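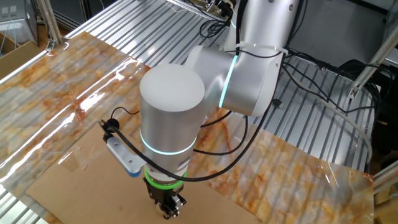

Two-finger parallel gripper, black, with bright green collar

Randell Hearing Recorder
Audio recording for parole and probation hearing rooms
Made by Umel. Sold and serviced by Mostyn, Stirham.

The Randell is a tabletop audio recorder for parole boards, probation departments and other offices that have to keep a spoken record of a hearing. It records each microphone on its own track, marks the time as it goes, and locks the file when the hearing is closed. It runs without a computer in the room.

Most of the offices we sell to hold hearings in ordinary meeting rooms. Some of the people taking part are at the table and others are on a phone or video line from the facility. The Randell takes both. The remote line plugs into the back of the unit and gets a separate track, so a person speaking over the phone can be turned up for the transcript without raising the room noise along with it.

Starting a hearing

The clerk types a case number on the front keypad and presses Record. The red light on top of the unit stays on for as long as it is recording. Pause stops the recording for an off-record discussion and the light blinks. When recording starts again, the unit writes the length of the gap into the file, where the transcriber will see it.

Close ends the hearing. After that the file can be played and copied but not edited or recorded over. If a hearing is closed by mistake, start a new recording under the same case number. The two parts will be listed together.

Storage and copies

The internal drive holds up to 1,000 hours of hearings at the standard setting. A second drive in the same case keeps a full copy. If either one fails, the display says so and the unit goes on recording to the other.

Copies are made to a USB drive or over the office network. Each copy carries a check value that can be compared with the original. Attorneys and courts who receive a copy can play it in any common audio player. To see the separate tracks and the time marks they need the Randell player, a free download that can be copied onto the same USB drive.

Files are encrypted on the unit. Copies can be encrypted or open, depending on how the supervisor account is set up.
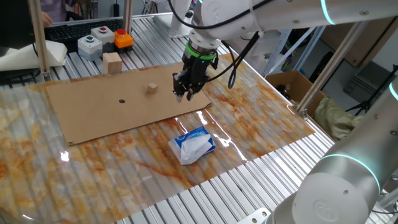

Page last changed: Nov 12, 2019

What changed in the October software

Units shipped since October have the new software installed. Owners of earlier units can get it from Mostyn at no charge. The main changes:

Case numbers can now include letters and hyphens.
The Pause gap is written in minutes and seconds. It used to be seconds only.
Clerk accounts can be set so that they can record and close but not copy.
The keypad no longer beeps during recording. The beep can be turned back on in Settings.
Fixed a fault where the list of hearings sorted wrongly after the clock changed.

The update does not touch recordings already on the unit. We still suggest making a copy first.

Microphones

The standard set has 5 tabletop microphones with flat bases. Each has a mute button, and a muted microphone shows on the display so the clerk can catch it. The cables are long enough for a normal conference table. For a larger hearing room, order the extension cables listed below or ask us about ceiling microphones – those need an installer.

Place one microphone in front of the presiding member and one in front of the person whose case is being heard. The rest can be shared. Keep them away from paper files, laptop fans and the speaker used for the remote line. A microphone too near that speaker will pick up the remote voice a second time, slightly late, and transcribers find this hard to work with.

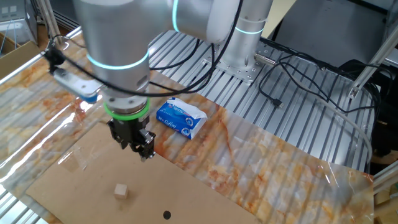
If the room has a hard tabletop, use the foam pads that come in the box. They cut down the knocks from pens and cups. The pads wear out in time and can be reordered in packs under part number R-93.

Interpreters

When a hearing uses an interpreter, give the interpreter a microphone of their own and name the track on the display before starting. The name is stored with the file. If a question comes up later about what was said and how it was interpreted, both voices can be played alone.

In the box

Randell recorder
Tabletop microphones with cables
Foam pads
Cable for phone or video line
Power supply and cord
USB drive with player and manual
Printed quick guide for clerks

Optional parts

Extension cable for microphone
Foot pedal for transcribers
Wall bracket
Hard carrying case, for boards that travel between facilities
Foam pads, R-93

Warranty and service

The recorder is covered for 2 years, parts and labor. Microphones and cables are covered for one year. Drives replaced under warranty are returned to the customer if asked for – many agencies are not allowed to let them leave the building, so tell us when you call. Service is done in Stirham.

Ordering

Government purchase orders are accepted. Send the order to Mostyn with the number of rooms, the type of phone or video line in each, and the name of the person who should receive the supervisor login. Prices are by written quote. Evaluation units are available to boards and departments and come with the standard microphone set.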